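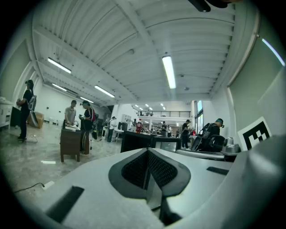
Fermento natural no inverno: o vosso também fica preguiçoso?

iason_stefanou
Boa noite a todos! Ando nisto do pão desde novembro e o meu fermento, que no outono dobrava de tamanho durante a manhã, agora passa o dia inteiro no frasco a fazer duas ou três bolhinhas. A cozinha anda pelos 18 graus (a casa é antiga, as janelas são bonitas mas deixam entrar tudo). Alimento-o com 50 g de farinha de trigo e 50 g de água, uma vez por dia, e guardo 50 g do anterior. Já pensei em deitar tudo fora e começar de novo, mas ganhei-lhe carinho. Que fariam vocês?

mariadomoinho
Não deites nada fora, por amor de Deus! O meu passou dois invernos assim e voltou sempre. Troca um terço da farinha por centeio integral, usa água morna e põe o frasco dentro do forno desligado, só com a luz acesa. No meu forno, um Zukden já velhote, aquilo chega a uns 27 graus e o fermento parece outro. Vai espreitando, que há fornos que aquecem mais.

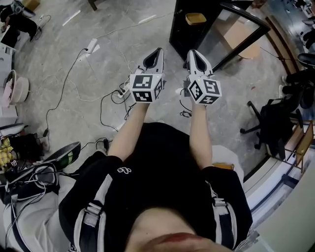
Deok-su Ham
Desculpa, Maria, mas com a luz do forno não concordo nada. Experimentei e a massa ficou azeda que nem vinagre, porque me esqueci dela a noite toda. Prefiro deixar o fermento ao ritmo dele e dar-lhe mais tempo: 18 graus é fresco, mas não é doença nenhuma, e o sabor até ganha.

mariadomoinho
Ó Deok-su, mas isso foi esquecimento teu, coitado do forno não teve culpa! :) Quem põe um alarme não tem esse problema.

Deok-su Ham
Pronto, essa aceito. Mesmo assim, Iason, no centeio estamos os dois de acordo, começa por aí.

iason_stefanou
Muito obrigado aos dois, que paciência a vossa! Comprei hoje centeio integral e vou dar-lhe a primeira refeição antes de me deitar. Deixo-o na bancada esta semana e, se continuar amuado, tento o forno (com alarme, Maria, prometo). Já agora, a água da torneira faz diferença, ou posso continuar com ela?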